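6.3 Fault 1914: fingers do not close fully

The Prokari hand unit reports fault 1914 when the measured gap stays wider than the commanded gap for more than 4 seconds. The status light blinks amber and recording stops. Data saved before the fault is kept.

CAUTION: Keep your own fingers out of the gap while the unit is powered. The drive may retry the close command without warning.

1. Release the trigger and wait for the drive to go quiet.

2. Set the main switch to OFF. Unplug the battery lead — the switch alone does not discharge the drive.

3. Look between the two black fingers. Check the ribbed inner faces for grit, tape or torn rubber. Remove debris with a dry brush.

4. Hold the unit level and compare the fingers with the view below. A narrow gap between the fingers is acceptable with power off. The square marker panel must stand upright on the left side of the housing.

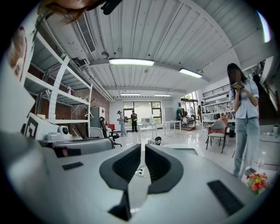

5. Reconnect the battery lead and set the main switch to ON. Keep the trigger released until the status light is steady.

6. Open Undeteck on the tablet and select Gap Test. The test runs 20 open and close cycles.

7. Read the result. If the closed value is 100, press Clear Fault. For any lower value, go to 6.4, Replacing a finger.

Note: Undeteck reads the gap from the marker. A dirty or tilted panel gives a false 1914 with good fingers. Wipe the panel and repeat step 6 before ordering parts.

Note: Units with Gustness firmware from before May do not store the fault count. Write it in the service log by hand.

WARNING: Do not bypass the fault by raising the gap limit. The drive will push against a blocked finger and can overheat.

If 1914 returns during the same shift, tag the unit and send it to the Lakatos service desk with the log file.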